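4.2 Transfer from single-object grasps to clearing and handling chores

The grasping results in Section 4.1 were obtained with one object on an open surface. They say little about whether a machine can be left to tidy a room or tend a fixture. We therefore built two further task groups in the Kvaran simulator. The shop-floor group, Plandau, covers work on bolted assemblies. The household group, Drukness, covers picking up articles left on soft furniture. Each group holds 40 task variants, and the policy from Section 3 was used without retraining.

In Plandau the hand has to bring its digits to a narrow part from below, with the rest of the assembly close behind. Free space on both sides of the part is small, and a finger that closes early meets the housing before it meets the part. We do not score bolt removal. A trial is scored as a success if the grip is held for the full hold period and no link other than the fingers has touched the assembly.
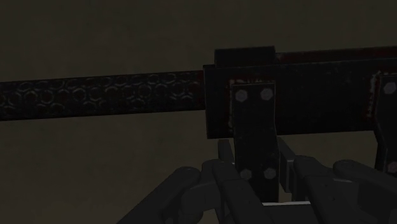
Figure 5. Simulated views of the task environments. (a) Multi-fingered hand at a bolted plate. (b) Franka Emika arm over a sofa seat, with a black rifle, a flat white box and a pillow.

Contact settings proved to matter more than the planner. With the default friction value, trials that passed on one random seed failed on the next. Following a suggestion by Zdzisław Urbańczyk, we fixed the friction value per material and drew only the start pose at random. All results below use this setting, and the earlier runs from December were discarded.

The Drukness variants use a two-finger gripper and a fixed base. The policy must pick the named article, lift it clear of the seat and leave its neighbors where they are. Long, thin articles are the hard case. A grasp near one end is easy to reach, but the article then turns about the fingers during the lift and may sweep across whatever lies beside it.

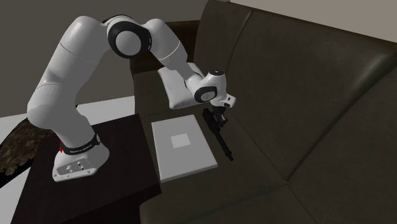 Over both groups we ran 2,509 trials, of which 978 met the success condition. Under the stricter rule that a neighboring object may not move at all, the count fell further, mostly through losses in Drukness. Raising the planning limit to 62 seconds per trial gave no clear gain.

We read these numbers as a limit on unattended use. A person clearing a sofa will shift a pillow and put it back; our policy has no such step and treats every neighbor as fixed. Chiu's regrasp routine from the Sarcombe project could supply one, and Tien-fu Chiu has made the code available to us. Its cost in planning time is examined in Section 4.3.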